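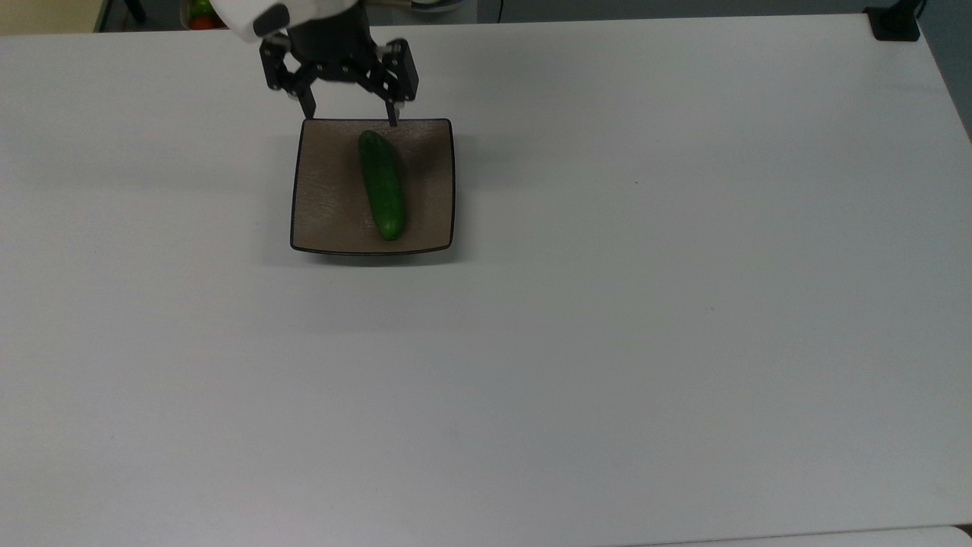 First cucumber of the year. On the good tray and everything.

Right, cucumber thread, as promised to the three people who asked. I sowed these in April on the bedroom windowsill, in yoghurt pots, and then forgot to label a single one. So for weeks I was lovingly watering what I thought were courgettes.

Seeds came from Séverine Coste at the Pellwood allotments, who gave me an envelope with "cuc??" written on it in biro. Two question marks. I asked her what variety and she said "green". Well, she's right.

Look at the shine on it though! I gave it a bit of a wipe with a tea towel but most of that is all its own work. It goes a bit yellowy-green down one side where the light gets it and I think it's very handsome.

The tray is from Gremus, the little homeware place next to the bus station (the one that used to do keys). I went in for a washing-up brush. It's a sort of taupe brown with a dark edge and it's square, and I've wanted a square one for ages because the round one I had wouldn't sit on the shelf properly.

Someone's already asked so -- yes, the white table is the same one I was moaning about last month. Shows every crumb. I wipe it, I turn round, there are specks on it again. Still love it. Would not buy it again.

Growing stuff, for anyone who wants it. Mine are in the lean-to, up strings, in the biggest pots I could carry home on the 35 bus. I water them in the morning before work and again at night if it's been hot. Tomato feed once a week when I remember, so more like once a fortnight.

I lost 4 plants to slugs in one night in May and I was beside myself. Yannick Delaunay told me to put copper tape round the pots and I did, and the rest have been fine, but it also stopped raining that week so who knows.

Ok what are we making. Replies so far: Fereshteh Sadeghi says grate it into yoghurt with dried mint and salt, a few walnuts if there are any in. Ilango says raita, which is in the same family so I'm counting that as two votes for yoghurt.

Sylvain Bailly says slice it thin, salt it in a colander for half an hour, then cream and chives. He also says I must peel it. I am not peeling it, Sylvain, I've only just got it shiny.

My own vote was sandwiches. White bread, butter right to the edges, loads of pepper. My nan used to do them for the bowls club, around 100 at a time, and she'd cut the crusts off and we'd get to eat those standing up by the sink. Best bit!

If I go for the yoghurt one I'll need to get mint, because mine has gone to flower and tastes of nothing. And I've got no walnuts. The sandwiches are looking better by the minute tbh.

There are more on the way, by the way. Two nearly ready and a whole lot of tiny ones with the flowers still on. If you're near Pellwood and want one in a week or so, message me. First come first served, and please bring a bag -- I've given all mine away with the rhubarb.

3 Jul 2021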